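Farnwood Kitchen Robotics Club

The Farnwood Kitchen Robotics Club is a student group in Jilholm that teaches robot arms to do small kitchen jobs. I've been a member for 2 years, so forgive me if this entry gets a bit fond in places!

History

Nabila Menon started the club one August with a grant of 900 and a borrowed room. Our first project, Humus, was meant to stir a bowl of chickpeas and mostly pushed it about. The second, Soriano, is the one we still run, and it's all about picking things up and putting them where they belong.

Practice sessions

We work on a proper kitchen worktop, with the arm standing at the stove end. Plush food is a favourite for practice — the aubergine and the strawberry usually get a plate to sit on, and the chopping board goes in the middle of the counter.
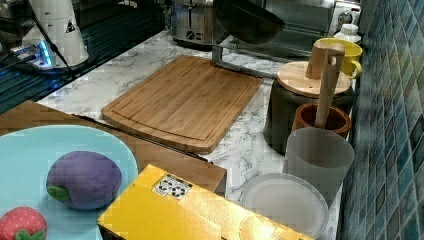
Yearly contest

Each team gets 60 seconds per task, and points come off for anything knocked over. The club record is 482 points, set by a pair of first years who'd only joined that term (I came fourth, and I'm still a little sore about it). New members can turn up to any evening session and have a go.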